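Bunbridge Robotics Club Board > Student Projects > Manipulation
Thread: Dish rack task, utensil step: handle rotates in the fingers after lift
Page 1 of 1

flange_noise
Posts: 212
Student project, spring section. We are on the Kļaviņa task list and most of it is in reasonable shape. Plate to rack is fine. Towel to crate is fine as long as it starts folded. The utensil step is the problem: pick a wooden-handled utensil, lift, move over the caddy at the back of the rack, tip it to vertical, release.

Setup: one arm, parallel gripper, wrist camera plus one fixed camera at table level. Control runs at 50 Hz through Mukel, policy is behavior cloned from teleop. The dataset is 3,850 episodes over the whole task list, but the utensil step is underrepresented because we added it late. Actions are absolute end effector poses plus gripper width.

Failure mode: the grasp closes, the lift starts, and then the handle rotates about the finger axis during the transit. By the time we are over the caddy the long end is well off vertical and the tip hits the divider. Force limit is already at the top of what the lab allows us. The lab TA wants a writeup of the cause before we get more robot hours.

What I have checked:
Gripper width reading is stable through the transit, so the fingers are not opening.
Wrist pose tracks the command with no visible lag on the plot.
Happens with and without the plate in the rack.

My current theory is that the policy grasps too close to one end. With the pinch point that far from the center of mass the gravity torque is more than the pads can hold. Wrist view attached, grasp is at the bottom by the fingers and the handle runs up past the top.
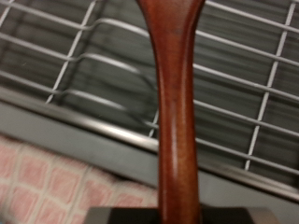 Timothée Chevalier
End grasp is probably part of it, but I would look at the acceleration profile first. If the rotation only shows up in transit and the static hold is good, gravity torque is not the whole explanation. Do a hold test. Grasp at the same spot, lift straight up at low speed, stop, wait, log the handle angle from the wrist view. If it stays put, your problem is inertial and you fix it in the trajectory. If it creeps, you fix it at the pads.

Also, what is your exposure set to? The background wires in that view are smeared and the towel is worse. The handle is fairly sharp, as you would expect of something moving with the hand, but the policy needs the rack as well if it is going to line up with a caddy slot.

flange_noise
Posts: 212
Exposure is auto. We never changed it. The fixed camera is auto too.

I will run the hold test. We have the bench tomorrow until 4 PM.

pella_n
Posts: 67
Auto exposure on a wrist camera is asking for trouble. When the hand goes over anything dark the shutter time goes up and you get blur at exactly the moment you want to see the target. Lock it, add a light if you have to.

Separately, I do not agree that the action space is innocent. Absolute poses at that rate with a cloned policy give you small jumps between consecutive predictions. On a plate it does not matter. On a long thin part held at one end, every jump is a kick at the pinch point. Switch to deltas, or at least chunk the actions and blend the overlap.

torquebudget
Posts: 1,109
Deltas drift. We had this argument last year on the drawer project and the people who switched spent most of a month getting back to where they were. If the commanded pose is jumpy, filter the command. First-order low pass on the pose target, cutoff somewhere well under the control rate, done in an afternoon. Changing the action space means relabeling and retraining everything, including the tasks that work.

pella_n
Posts: 67
Relabeling absolute to delta is a script. The poses are in the log. Retraining is one overnight run. The low pass adds lag, and lag during the tip to vertical shows up as overshoot at the caddy. I have plots of this from the Clirkwood meet if anyone wants them.

torquebudget
Posts: 1,109
Post them then. Last time they were from a different arm with a different gearbox.

pella_n
Posts: 67
Same controller stack. The gearbox is not where the lag comes from.

flange_noise
Posts: 212
Hold test results.

Low speed lift, stop, wait: handle creeps a little in the first seconds and then stops. Repeatable. Grasp closer to the middle: no visible creep. Normal speed transit with a middle grasp, commanded by hand instead of by the policy: still rotates, much less than before.

So it is both. Grasp point explains the creep and part of the transit rotation, and the rest is motion.

I also locked the exposure and played back the same transit. Wires are readable now. The picture is noisier in the dark parts behind the rack but I can live with that.

drylab_k
Posts: 31
How are the demos distributed on grasp point? If the operators picked at the end, the policy will pick at the end. No amount of filtering changes that.

flange_noise
Posts: 212
Went through a sample of them. Operators do grasp near the end most of the time. The reason seems to be the caddy: if you hold the middle, the hand gets low over the rack before the utensil is in far enough to release, and people were worried about putting the fingers into the tines. So they gave themselves clearance by holding the end.

drylab_k
Posts: 31
Then collecting more demos with "please grasp the middle" will produce collisions or very timid releases. You need to check clearance over the caddy with the hand oriented the way the policy orients it. Do you have an outside view of the hand near the rack?

flange_noise
Posts: 212
Yes. Caddy is the tall gray piece at the back, rack tines in front of it.
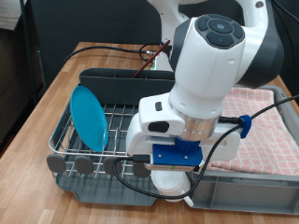

Posted by Åsmund Tveit at 9:40 PM in Student Projects

Moderator hat off for this one. I ran the utensil task two sections ago and the comments below are from my notes.

Clearance first. The hand is wide across the rack. If you come in with the wide side parallel to the caddy, as here, you can get low behind the tines only if the hand stays well back. Rotating the wrist a quarter turn before the descent gives you a narrower profile along the length of the caddy, but then the wide side sticks out over the front of the rack and you have to check it against whatever is standing in there. With a plate on the left I would stay to the right half of the caddy and keep the orientation you have.

Cable second. That loop hangs down in front of the fingers. It goes through the clip on the side of the hand and then droops across before it comes back to the plug on the other side. With the hand over the rack it is in front of the tabs on the front rail. I cannot tell from one view whether it touches the rack during your transit, but a loop that long has weight and it swings. A swinging cable on the hand is a disturbance your wrist pose plot may not show, since the arm is stiff and the handle is not. Put a second clip on the mount and take out the slack. Leave enough for full wrist rotation, check both limits by hand with the arm in free drive, then tape it before you run anything.

Third, the pads. Read the rules on your section's sheet. In ours, pad material could be changed and force could not. If yours is the same, thin silicone on the inside faces did more for creep than anything else we tried. Flat pads on a round handle give you a line contact, so there is very little to resist rotation about the finger axis. A shallow V groove helps as well, but it ruined our plate grasp and we took it off.

On the deltas argument I have no position. Both worked for us.

torquebudget
Posts: 1,109
Agree on the V groove, we lost the plate the same way.

Cable: I would rather see it come down the back of the hand and never pass the fingers at all. The clip being on the side is what forces the loop.

Timothée Chevalier
Moving the clip changes the look of the wrist and fixed views, and the policy was trained with the cable where it is. Probably harmless in the wrist view. In the fixed view it might not be. If you reroute, collect a small set with the new routing and mix it in before you conclude anything about the utensil step.

drylab_k
Posts: 31
Seconding that. Change one thing at a time or the writeup is worthless.

pella_n
Posts: 67
One thing at a time would be an argument for deltas first, since it needs no robot hours.

torquebudget
Posts: 1,109
Still waiting for the plots.

flange_noise
Posts: 212
Plan for the next block, in order:

Take the slack out with a second clip, same routing otherwise. Repeat the hand-commanded transit with the middle grasp and compare the rotation.
Silicone pads. I checked the sheet, pad material is allowed. Repeat the hold test at the end grasp and at the middle.
Collect 2 batches of utensil demos with a marked grasp zone on the handle, right half of the caddy only, exposure locked for all of it.
Retrain with absolute poses, no filter. Evaluate. Then the same data relabeled to deltas.

Question for Åsmund: did your release height change once you moved the grasp to the middle? We currently open at a fixed height taken from the demos.

Åsmund Tveit
Yes. We dropped the fixed height and let the policy decide the opening, then added a floor so that the fingers could not go below the top of the tines. Roughly a finger's width of margin was enough for us. Measure your own, the racks are not identical between sections.

When you mark the grasp zone, put the mark where the operator sees it and the wrist camera does not. We used colored tape the first time and the policy learned to go for the tape.

pella_n
Posts: 67
Plots are in the files section, under Clirkwood, second folder. Lag versus cutoff for the low pass, same transit at three speeds.

torquebudget
Posts: 1,109
Looked at them. The lag at the middle cutoff is smaller than I expected you to admit to. At the slow speed it would be fine for the caddy. I would still filter.

flange_noise
Posts: 212
I will add the filtered run to the list after the deltas if there is bench time left. Slack is out and the second clip is on, first transit runs go tomorrow morning. Logs will be in the project folder under the Mukel session name.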